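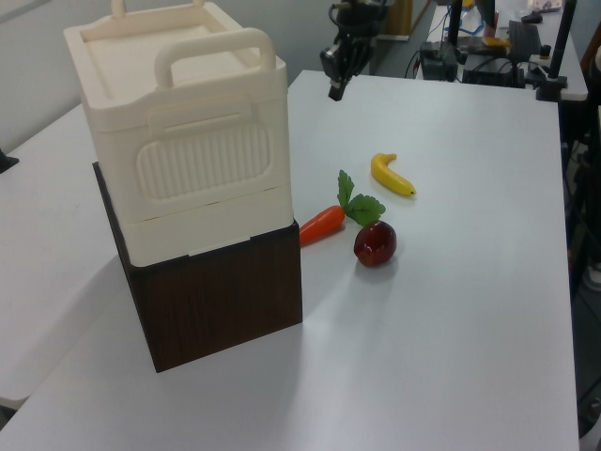 Cream container with lid, on the wood-grain box. Carrot, apple and banana on the white table.

Play Corner Storage – August Gallery

Hello and welcome to my small gallery. My name is Aleksandra Stępień and I look after the toys for our Friday playgroup. Several parents have asked me how we keep the play food, so I put the answer on this page.

The container has a big arched handle, which is good for carrying between rooms. The dark brown box makes a base for it, and the colours go together nicely, I think.

The toy fruit and vegetables are the favourite of the little ones. The orange carrot with green leaves is always asked for first – after it comes the dark red apple. The banana is small and yellow, and my neighbour Brigitta Gruber says it is the best one.

More pictures will come when the dress-up shelf is tidy.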